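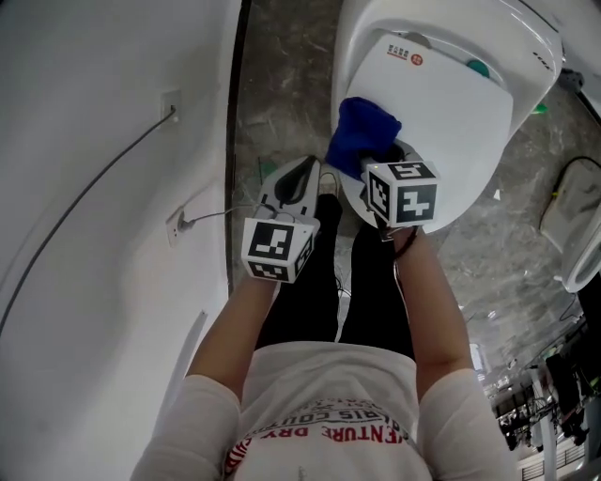 Figure 3. Wiping the rim of a toilet bowl with a folded blue cloth, using hand-held grippers. The lid is closed.

4.2 Bathroom cleaning

Of the chores we looked at, bathroom cleaning is the one where published claims and our own results are furthest apart. Product pages and conference videos suggest that wiping a toilet is a short step from wiping a counter. We do not think so, and the rest of this section sets out why.

Start with the shape of the job. A counter is flat and the cloth can be pushed across it in straight passes. The rim of a toilet bowl curves in two directions, and when the lid is down the only way in is the narrow gap between the lid and the bowl. A person bunches the cloth, presses it into the gap with the fingertips and follows the curve by feel (Figure 3 shows the same contact made with the tip of a gripper). The cloth folds over on itself as it moves, and the part doing the cleaning is mostly hidden from any camera placed above. Ouazzani and Abou Zeid reported good tracking of cloth edges on a table, but their method needs to see the edge.

We collected 300 demonstrations with hand-held grippers, of which 266 were kept after checking. The 34 that were dropped had lost marker tracking for long stretches, usually when a wrist turned under the lid. This matters more than the number suggests. The discarded runs are the ones with the hardest reaches in them, so a policy trained on what is left has seen an easier chore than the one a cleaner does. We have not found a good way to correct for this and would be wary of any paper that reports a success rate without saying what was thrown out.

The policy was then run on the Dumton arm in seven bathrooms that did not appear in the training data. In every one of them the arm brought the cloth to the rim. Keeping it there was another matter. The most common failure was loss of pressure on the far side of the curve, where the cloth skated over the surface and the arm went on with its motion as if nothing had changed. The second was a snag, with the cloth caught under the lid and pulled out of the gripper. A person deals with a snag by easing off and tugging sideways. Our demonstrations contain very few such recoveries – the people doing them were too good at the task to get stuck.

There is also the question of what counts as done. Sachdeva and Benkirane score a wipe by area covered, and by that measure our policy looks respectable. When Sherif Ragab, who ran a hotel cleaning crew before joining the Zorkstead project, went over the same bowls, he rejected most of them on sight. The misses were small and always in the same places: the hinge end and the underside of the front edge. Area covered hides this, as those spots are a tiny share of the total. We now report both scores and suggest that others do the same.

None of this shows that the chore is out of reach. Better touch sensing at the fingertip might fix the pressure problem, and the Pernoretti hand, which we have not tested, is said to have it. What we can say is that more than 431 minutes of careful demonstration did not produce a machine we would leave alone with a bathroom. Section 4.3 turns to folding towels, where the results are somewhat better and the scoring has problems of its own.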